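Allotment Association: minutes of the general meeting, January

Held in the side hall, 7.30 pm. 18 members present. Apologies were sent in by two plots.

1. Minutes of the last meeting

Agreed, with one correction. The minutes had said that the water company "will" repair the standpipe by the lower gate. What was said was that the company "hopes to". The standpipe is still not repaired. The secretary was asked to be more careful with that word.

2. Matters arising

The gap in the hedge has been filled with hurdles. A member asked whether hurdles stop deer. The chair said they were a start. The member said that was not an answer and wished this to be noted.

The padlock code was changed in the autumn and several plots say they were never told. The new code will be handed out on paper at the end of the meeting.

3. Composting trial: Povidus

The chair reported on the powder sold as Povidus, which was put on the shared heap last spring on the promise of finished compost in half the usual time. The heap was turned and covered as the leaflet asked. In the chair's view the result was "good, dark stuff".

Members asked what it had been compared with. There was no second heap. It was pointed out that the heap had also been turned every fortnight for the first time in years, and had been given a proper lid. Either would speed up any heap. The chair accepted this but felt that the powder must have done something. Asked what, the chair could not say.

The cost so far is £50. A proposal to buy more was put and lost. A second proposal, to run two bays side by side next season using what is left in the tub, was carried. The two bays are to be filled on the same day and turned by the same person, and whoever judges the result is not to be told which is which.

4. Shredder

The Grindix shredder has been out of use since August. The dealer wants £397 for a new blade and housing, and has told us that the blade "should" last five seasons. The last one was also meant to last five seasons and managed two.

One member thought that people were putting wet ivy through it. Several members said they had never put ivy through it. No one present had. The repair was put off until we have a price for hiring a machine for one weekend in spring and one in autumn, which may be all we need.
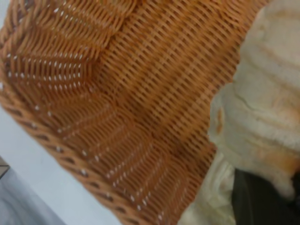
5. Produce stall

The stall took less than the year before. The report blamed the weather, though it was noted that the weather had also been blamed the year before, when it was quite different. A member suggested that we sell too many marrows and open too late in the morning. The stall will open at 9 am this summer as a test, and takings will be written down by the hour so that we have something to go on next January.

The idea of a card reader was raised again. The firm's leaflet says that stalls like ours sell a good deal more once they have one. It does not say which stalls. Left for now.

6. Seed order

The group order will go to Nundance as before. Members complained about the parsnips, which came up badly on most plots. Nundance replied to our letter by saying that parsnips are often slow. We knew that. The secretary will write again and ask how old the seed was.

A tomato called Chrysikopoulos was put forward by a member who had read that it never gets blight. The meeting doubted this strongly. Two packets will be ordered and grown on open ground, with no cover and no spraying, and the plants looked at in September.

7. Rents

The council has proposed a rise and calls it "modest". No sum is given in the letter. It was agreed that we cannot say yes or no to a word, and the chair will ask for the figure in writing before the next meeting.

8. Any other business

Moon planting: a request for a talk on this was turned down by a show of hands, 11 to 7.

Rats have been seen near the lower sheds. Please do not leave cooked food on open heaps.

The meeting closed at 9.10 pm. The next meeting will be in March, same place, same time, if the heating has been mended.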